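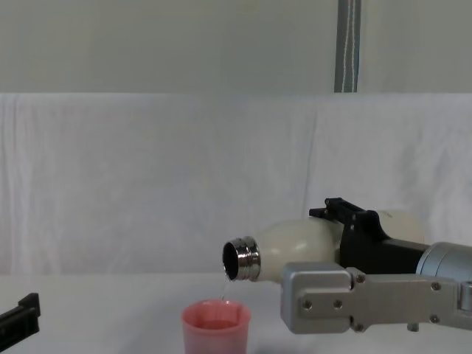
Do you have to be a party member to work on an election campaign?

Most of the people I've hired over the years weren't, and a couple of them had never voted for our side before they turned up. I'm Joyce Gachanja, I run the ground campaign for an independent candidate in the Ninitz ward by-election, and I'm looking for a field organiser to start in February. Bring a membership card if you've got one, but I won't ask to see it.

A bit about the seat first. The last councillor held it for two terms and then resigned to take up a post with the county, which left plenty of people cross, including many who'd delivered leaflets for him. At the last election he won by 199 votes. Turnout was dreadful. The ward has 3039 registered electors, split between the old market end, the Ouali estate and the farms out past the bypass, and those three places barely speak to each other. The market end wants the parking charges gone. Ouali wants the number 43 bus back in the evenings. The farms want somebody, anybody, to answer the phone about the drains.

Our candidate used to be in one of the big parties and left over the budget vote. You will be asked about that on doorsteps, often by people who've known her since school, and you'll need to be able to talk about it without getting defensive. Some of her old colleagues have said in the local paper that they'd never support her again. Fine! She has said a few things back. I'd like us to spend our time on the bus.

So, the job. You'd be planning the canvassing rounds, going out on most of them yourself, ringing round helpers when the rota falls apart (it will), and keeping the returns up to date in Kullus, the database we use. Kullus is slow and a bit ugly but I can teach it to you in an afternoon. You'd also look after the street stall by the market cross, and write the short weekly note that goes to everyone who's signed up to help. I write the main leaflets, though I'd love someone who'll tell me when they're too long.

I'm after a person who likes talking to strangers and can listen for longer than they talk. You should be able to read a map, handle a grumpy front door, and keep what people tell you private. Campaign experience is handy. So is bar work, or market research, or having run a youth football side -- my best organiser ever came from a call centre. A driving licence would help a lot with the farms, and if you don't drive we'll pair you up with someone who does. If you speak anything besides English, please say so in your letter.

Hours are the awkward part. It's 30 a week on paper, mostly late afternoons, evenings and weekends, and the last fortnight is heavier than that. Extra hours are paid. The rate is £83 a day for a six-hour day, plus travel at cost and a phone for the length of the contract. The contract runs until the week after the count, whatever the result. I can't promise anything beyond it, and I'd rather say so now than have you find out from someone else.

The office is two rooms above the old Kullell shop, up one steep flight of stairs. If stairs are a problem for you, tell me and we'll run your desk work from the church hall annexe, where there's a ramp and, I have to admit, much better heating. I'm happy to sort out other adjustments too.

To apply, send me one page saying why you'd like to do this and what you'd say to someone who tells you all politicians are the same. I don't need a CV, but two people I can ring would be useful. Drop it through the office door or hand it to me at the stall, any time before 5pm on closing day (the date's on the poster in the window). I'll reply to everybody, even if it's a no.

Interviews are half an hour with me and the candidate, followed by an hour out knocking doors with one of our regulars. You'll be paid for that hour. Wear decent shoes, and bring a coat -- the wind on the Ouali estate is something else.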